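# Womedden Workshop – progress report, August 2025

We are four months into the grant and the woodworking evenings now have a waiting list, a leaking gutter and a name for the newsletter, in that order of urgency.
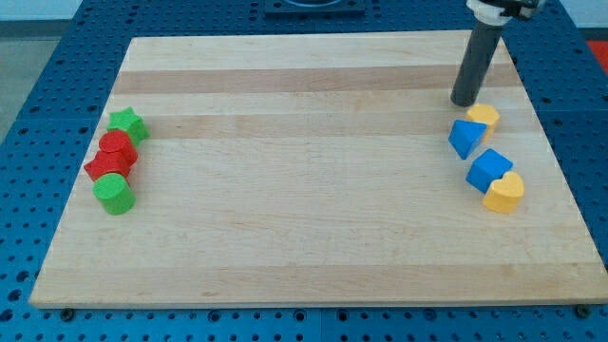

Fotini Kourkoulas would like it recorded that the waiting list is her doing and the gutter is not. So recorded.

**Attendance.** 93 people have signed up against a target of 100. The missing seven may be at the Kombo pottery course, which offers cake.

**Money.** We have $2,000 left for tools. The second-hand band saw from Dorano was cheap, and we now understand why. Repairs came out of the contingency line.

**Behind schedule.** The Saturday-style family sessions have slipped to September. Dionysis Tsoukalas has the room plan and has promised it twice – we are hopeful about the third time.

**Request.** Please may we move the unspent printing money to dust extraction? The form is attached, signed on both pages.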